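Grornitz Publishes House Rules for Kitchen-Table Robots, Plush Condiments Included

18 shares | 2 comments

October 2, 2018 -- Grornitz today released the Hira Tabletop Practice, a 7-page set of rules for people who run robot arms over plates, fruit and small appliances and would like to compare results without raising their voices.

The rules are free to use. Grornitz has been drafting them since March, a period that produced 426 written objections, 65 of them to the word "tidy."

"Everyone agrees a tabletop test should be repeatable," said Heriberto Hinojosa, who edited the text. "Then you ask where the banana goes and you lose the afternoon."
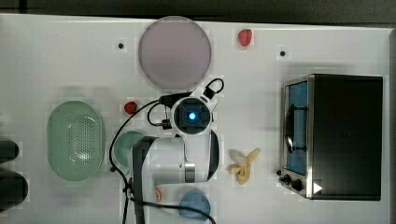

A robot arm at work among plates, a colander and a toaster oven.

Under the Practice, each session begins with a written layout. Cables must be routed so the arm can complete its full reach without dragging one through the dishes. Hands stay off the table while the arm is powered, including hands that only want to straighten something.

Appliances count as obstacles. They are to be entered in the layout by outside dimensions, handle included, after early drafts left handles to the imagination and the arms found them anyway. 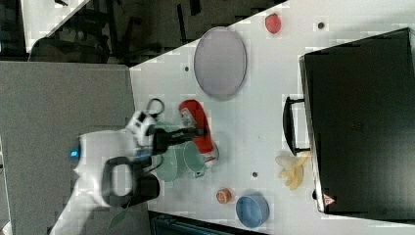 Gripper finger near a red soda can and two green mugs.

A second section covers reporting. Failed grasps are logged the same day, by the person who saw them, in plain words. "Object was uncooperative" is no longer an accepted entry. Any arm that passes 1,000 logged grasps gets a fresh check of its fingers and fasteners before it goes back to work.

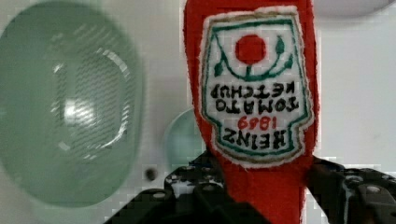 Soft stand-ins are permitted for groceries, provided the log says so. A lab that practices on plush ketchup may not report that it can handle ketchup. Hinojosa said this clause drew the longest letters.

Tefera and Jendine have both agreed to adopt the Practice for their own bench work. Jendine did so with one reservation, concerning fruit, and it is printed in full as an appendix.

Comments on the text should be sent to Grornitz in writing.

Related releases
Tefera Revises Its Emergency Stop Checklist
Grornitz Opens Comment Period on Mug Handles
Jendine Replies on Mug Handles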